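Chapter 7
Learning Two-Handed Placement from Demonstration

Opening task: a wrapped bouquet and a tall vase
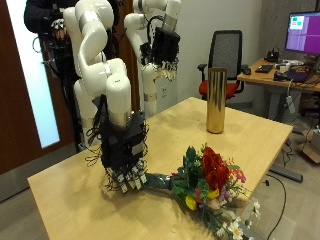

7.1 Why this task

Most of the tasks in Chapters 4 through 6 used rigid objects with known shapes. A block has six faces, and once its position is known the grasp can be worked out from a short table. A bouquet does not allow this. The stems are bound together at the handle, but the blooms and leaves move on their own whenever the handle moves, and the outline of the whole object changes with every lift. A controller that plans for a fixed outline will clip the rim of the vase often enough to be of little use.

The task in this chapter has one goal: starting with the bouquet on its side on the table, finish with the handle inside the vase and the vase still upright. The bouquet may be placed at any angle. The vase is tall and narrow, with an open rim, and stands toward the back of the table. Its surface is polished, and the resulting reflections cause trouble for depth sensing, a point taken up in Section 7.5.

Two arms are used, each with a multi-fingered hand. One arm is given the handle. The other is free to steady the vase, to support the blooms during the lift, or to do nothing. The choice is left to the learned policy and is not written into the program. Much of the chapter is concerned with how well that choice is learned.

7.2 The method in outline

The method is called Lobo in the rest of this book. It has two stages. In the first, a person wearing wired hand hardware performs the motion while both robot arms follow. Joint positions, finger positions and images are stored at a rate of 20 samples per second. In the second stage, a network is trained to predict a short run of future joint positions from the current images and the current state of the arms.

The training set used for the results in this chapter was recorded at the Vitelville laboratory, where work began in January and the last session was closed on 5th May. It holds 315 demonstrations. Of these, 138 begin with the handle pointing toward the nearer arm, and the rest begin with the handle turned away, so that the wrist must rotate before the fingers can close. The two groups are kept apart in the tables because they fail in different ways.

Two earlier methods serve as baselines. Cletero replays the stored demonstration whose first image is closest to the present one. Stendel uses the same network as Lobo but predicts a single step at a time. Both were trained on the same data as Lobo, with no extra tuning for the flowers.

7.3 What counts as a result

A trial is scored in four phases: approach, grasp, lift and insertion. A trial that fails in one phase is given no credit for later ones, even if the robot carries on moving. The phase of first failure is recorded for every trial. This matters more than the overall success rate – two methods with the same rate may be failing for unrelated reasons.

The main findings are stated now so that the reader can keep them in view.

The approach phase is nearly solved by all three methods. Differences between them here are smaller than the spread between repeated runs.

The grasp phase separates Cletero from the other two. The handle lies close to the tabletop, and the fingers must curl around it without pressing the tips into the surface. A replayed motion has no means of correcting a small error in height.

The lift and insertion phases separate Stendel from Lobo. Predicting one step at a time produces small reversals of direction, and these set the blooms swinging. By the time the handle reaches the rim, the swing is often large enough to shift the grip.

The second arm is used less than expected. In most successful trials it stays raised until the handle is over the vase. Whether this reflects the demonstrations or a weakness in the network is examined in Section 7.6.

7.4 Before reading on

The reader should be comfortable with the joint notation of Chapter 2 and with the training loss set out in Section 5.3. The network in this chapter is trained for 3,000 passes over the data, and the learning rate schedule is the one given in Appendix B. Readers who are interested only in the data collection procedure may go directly to Section 7.5 and return to the network later.

Terms introduced in this chapter: action run, phase of first failure, idle arm, grip shift, swing amplitude.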